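Cup stacking

Cup stacking is the pastime of building plastic cups into pyramids and taking them down again as fast as you can. I've been writing the entries on table games here for a while, and this is the one I've had the most fun with, so forgive me if I run on a bit!

The basic pile is the 3 stack: two cups upside down side by side, one on top. After that come the six and the ten, and most clubs time you on some mix of them. You go up from one side and come down in the same order, and if a cup falls you have to fix it before moving on (this is where most of my own runs die). Both hands work at once, which sounds easy until your left hand decides to take the day off.

In Seston, where I learned, the game came in through the school gym. The Barredo club started later and met over the hardware store on Saturday mornings, with 217 names in its sign-up book by the end of the first winter. Their house rules are a little looser than ours. You can start with your hands in the air, for one thing, and I still think that's cheating.

Any cup that tapers will do for practice, picnic ones included, though light cups like to stick together when you pull them apart.

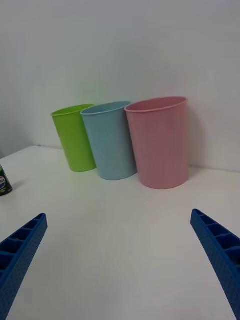 Kristine Catacutan wrote in after the first version of this entry to say that I'd left out the holes. Club cups have them in the base to let the air out, she pointed out, and without them a fast down-stack is mostly luck. She's right, and I've drilled my own set ever since (go slowly, and sand the edges).

There are two main ways to play as a team. In the relay, each person runs up to the table, does one stack and runs back. In doubles, two people share a single stack, one using only the right hand and the other only the left. Doubles is the loud one. The yearly meet at Zornholm, held in January, runs both, and the last one I went to had 507 entries across all ages.

See also: card towers, dominoes, speed games.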